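How Do Bus Timetables Work?

Pages for Young Passengers: Kilthorpe Area Transport Office

Every day, buses carry people to school, to work, to the shops and to see their friends. Each bus has to leave at the right time and follow the right roads. This page explains how a timetable is made, how to read one and what the words in it mean.

What is a timetable?

A timetable is a chart that shows when a bus should reach each stop on its route. The names of the stops are written down the left-hand side, in the order the bus visits them. The times are written in columns. Each column is one journey.

To follow a journey, find the column and read downwards. If you read across the page instead, you will see all the times that buses call at one stop during the day.

What is a timing point?

A route may have many stops, and a printed timetable does not always have room for all of them. The stops that are shown are often the timing points. A bus must not leave a timing point early. If it arrives before its time, the driver waits there until the clock catches up. Passengers sometimes wonder why the bus is standing still with its doors closed on a cold day. It is usually waiting at a timing point.

If your own stop is not shown, look for the timing point before it and the timing point after it. Your bus should come at a time in between.

Who decides the times?

The times are worked out by people called schedulers. The senior scheduler for Kilthorpe is Carolina Ramalho. Her team begins with a map of the route and a record of how long the journey takes at different times of day. The 5 between Kilthorpe and Usura is a good one to look at. Early in the morning the roads are quiet and the bus moves quickly. At half past eight the same roads are full of cars, and people are getting on at nearly every stop, so the journey is given more minutes.

Schedulers must also plan for the drivers. A driver cannot work all day without a rest, and the law says how long a driver may stay at the wheel. Breaks are fitted in at the Usura end of the route, where there is a room with a kettle and some comfortable chairs.

Why does a bus sometimes come late?

A timetable is a plan, and many things can upset a plan. There may be roadworks, a broken traffic light, a flock of sheep on the Dratance road or a long queue of passengers who all need to buy tickets. When one bus is late, more people gather at the stops ahead. They take longer to get on, and the bus becomes later still. Meanwhile the bus behind finds fewer people waiting and begins to catch up. This is how two buses on the same route can arrive together.

To help with this, schedulers add a few spare minutes at the end of each journey. These are called recovery time. A bus that has arrived late can use them to start its next journey on time.

What do the small letters mean?

Some columns have a letter at the top. The letter is explained in the notes underneath the timetable. In our timetables, S means that the journey runs on school days only, and T means that it runs on Thursday, which is market day in Dratance. Always check the notes before you set out, and ask a grown-up if you are not sure.

How many people can travel on one bus?

A double-decker on the school route has seats for 70 passengers. Over 400 pupils use our buses on a school morning, so several vehicles are needed at once. Reinaldo Rezende, who looks after the garage at Ayaaba, makes sure that three extra buses are ready in case one of the others cannot go out.

When do timetables change?

Our main timetables change in May and again before the autumn term. New ones are put up at the stops a week before they begin. Look at the start date in the top corner to check that you are reading the right one.

Try it yourself

You will need a paper timetable, a pencil and a ruler. Timetables are free from the counter at Kilthorpe bus station.

1. Choose a stop where you would like to get on and a stop where you would like to get off.

2. Decide what time you need to arrive. Lay your ruler under the name of the second stop and look along the row until you find a time just before it.

3. Follow that column upwards to your first stop. The time you find there is the time your bus leaves. Plan to be at the stop five minutes earlier — more if you have a pushchair or a heavy bag with you.

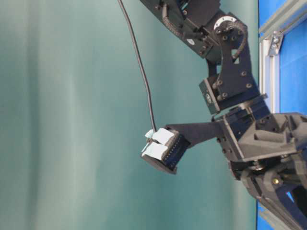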